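Section 4: Filing a comment on a rezoning or variance

Okay, so you've got your Flurkora login working (if you don't, go back to Section 2, I'll wait) and you want to tell the planning board what you think of that proposal down the street. Good! I've done this more times than I'd like to admit, and the software has its moods, so I'm going to take you through it the way I do it at my own kitchen table.

Before you start

Have the case number handy. It's on the yellow notice posted at the property, bottom left, and also in the letter if you live within 400 feet. The one I'll use all the way through is case 374, the Lestus application, where the owner wants a taller building than the current zoning allows on that corner.

Note: a case number and a permit number are two different animals. If yours starts with a P, you're holding a permit number and Flurkora will just tell you "no results." I spent most of an evening on that one.

4.1 Find the case

1. Sign in and click Open Cases, on the left.

2. Type the number only. No "case," no pound sign, no spaces.

3. Click the address when it comes up. The little map is pretty but it doesn't do anything.

4. Check the status line. You want it to say Comment Period Open. "Under Staff Review" means you're early, so click Follow and you'll get an email when it changes.

4.2 Read the staff report

I know, I know. Mine ran 30 pages, and I read every one of them so I could complain properly! You don't have to. Open the Documents tab and go for these:

1. The summary on the first page, which tells you what the applicant is asking for and which rule they want changed.

2. The section called Findings. The board has to vote on the findings, so a comment that talks about them gets a lot further than one that says the building is ugly (even if it is).

3. The shadow study, if there is one. Look at the December drawing as well as the June one, because the June one always looks lovely.

Caution: the Documents tab keeps old versions. On the Lestus case there were two reports with nearly the same name, and my neighbor Gülizar Baysal wrote a whole page about parking numbers that had already been changed. Sort by Date Added and take the top one.

4.3 Write and send your comment

1. Write it somewhere else first. Flurkora logs you out when you sit still too long, and it does not save drafts, whatever the button says.

2. Put your position in the first line: support, oppose, or support with changes. "Support with changes" is a real choice and I wish more people used it.

3. Give your street, and say how the project touches you. Traffic at the school crossing, trucks in the alley, the sewer line, whatever it is.

4. Ask for something specific. For Lestus I asked for the top floors to be set back from the street and for the loading dock to move to the Mösli Avenue side.

5. Click Add Comment, paste, and then scroll all the way down to Submit. There's a Save button halfway that looks like the end. It isn't!

6. Wait for the receipt email and keep it. Mine took about 403 seconds (yes, I timed it, I was nervous).

Note: your name and comment become public record. Your phone number and email stay hidden, but only if you type them in the contact boxes. Put them in the comment itself and the whole town can read them.

4.4 Attaching photos

You can add pictures from your phone, and they do help. Imogen Sowerby's shot of the flooded alley got more questions from the board than anything the rest of us wrote.

1. Click Attach under the comment box before you submit. Afterward is too late.

2. Stick to JPG or PDF.

3. Give each file a plain name, like alley-looking-north, so the clerk can find it during the hearing.

Caution: check for faces and license plates first, and crop them out if you can.

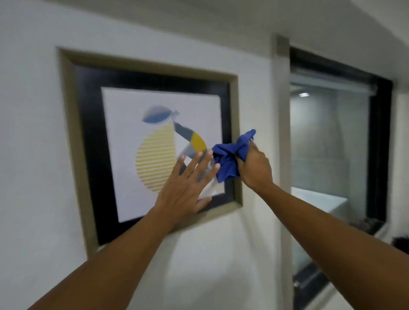 If you'd like to speak at the hearing too, sign up on the same case page under Speaker List, which closes at noon on the day. You get your turn in the order you signed up, and you can hand your time to somebody else by typing their name in the Yield To box, the way Kaan Canpolat did for me. Print your receipt and bring it. For practice, I read my comment out loud at home to something on the wall, and a framed print of a piece of fruit in flat shapes, with a wide black border, makes a perfectly good board chair: it doesn't interrupt and it looks about as convinced. Read it through until you can get to your specific request before the buzzer goes. Speaker rules for remote callers are in Section 5.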